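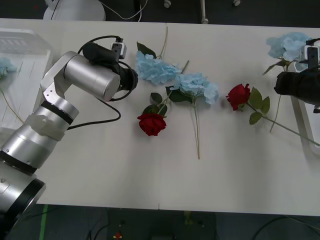
*Stems on the white table: pale blue hydrangeas and red roses among them.*

**Minutes — artificial flower display, working meeting**

Room 12, Urnside. May. Started 16:20.

Present: Hakim Govindasamy (chair), Rupert Ruchti (minutes), one representative each from Esurholm front desk and the Hubmann stockroom.
Apologies: Ilura.

**1. Previous minutes**

Accepted with one correction. Item 4 should read "stem length above the rim," as the overall stem length is fixed by the supplier.

**2. Stem selection**

The group reviewed the artificial stems laid out on the white table. The pale blue hydrangea was accepted for the front desk and the corridor. H. Govindasamy noted that the clustered heads fill the width of a vase with few stems and hold their outline when seen from the side.

The red rose was discussed at more length. Esurholm prefers a single color per vase. R. Ruchti was in favor of keeping one rose per arrangement, set low and toward the front, where the deep red reads against the blue. Agreed to proceed with the rose at the front desk only. The corridor vases will be blue with foliage.

The hydrangea leaves are dark green and sit close under the head. It was agreed that they stay on. Removing them on the last order left a bare collar that had to be covered with tape.

**3. Stem length and cutting**

The front desk vase takes 16 inches of stem. The corridor vases take 12. Stems are to be bent at the foot first and cut only if the bend does not fit inside the vase. Cutting is to be done with the side cutters kept in the stockroom drawer. The kitchen scissors are not to be used on wire again.

Question from Hubmann: whether cut ends should be capped. Agreed yes for the glass vases, no for the ceramic ones.

**4. Layout on the table before arranging**

Current practice is to lay stems flat and apart before they go into the vase, so that heads are not pressed under other stems. R. Ruchti asked for this to be written into the instruction sheet. Wording agreed:

- Lay each stem flat, head clear of its neighbors.
- Open the leaves by hand before lifting the stem.
- Pick up by the stem, below the leaves. Do not lift by the bloom.
- Place hydrangeas first, then the rose, then loose foliage.

Esurholm asked whether stems should all point the same way. No decision. Crossed stems are acceptable on the table provided they are separated before lifting.

**5. Storage and cleaning**

Stock is held under shelf number 1018. The present box is too shallow for the hydrangea heads, which flatten at the back. Hubmann will supply a deeper one with a divider. Roses may stay in the existing box.

Dust is to be removed with a soft brush, working from the center of the head outward. Water was tried on one old stem and the dye ran onto the leaves — dry cleaning only until further notice.

**6. Actions**

| Action | Owner |
|---|---|
| Revise instruction sheet, section on layout | R. Ruchti |
| Deeper box with divider for shelf 1018 | Hubmann |
| Confirm vase positions in corridor | Esurholm |
| Price for 20 further hydrangea stems, same blue | H. Govindasamy |
| Send minutes and vase measurements to Ilura | R. Ruchti |

**7. Other business**

The label on the foliage drawer still says "ribbon." Hubmann to replace it.

Closed 17:12. Next meeting in the same room, after the hydrangea price is in.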